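I'd promised Mali I would ride the Fillside night race, all 30 laps of it, and by Thursday I still hadn't fixed my back brake. It howled like a goose! I took it out past Paditville anyway (dumb, I know) and came home with mud in my teeth and a grin I couldn't shake.

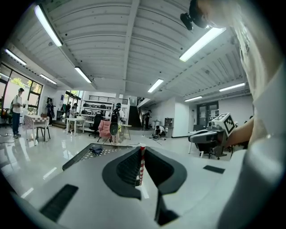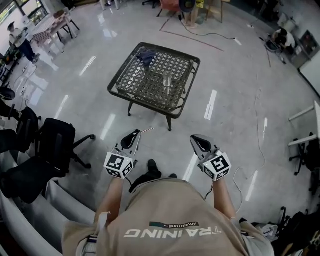

Aled Lewis figured I'd last four laps, maybe five if it rained and everybody slowed down. So I bet him my good pump, and then I went and bought brake pads.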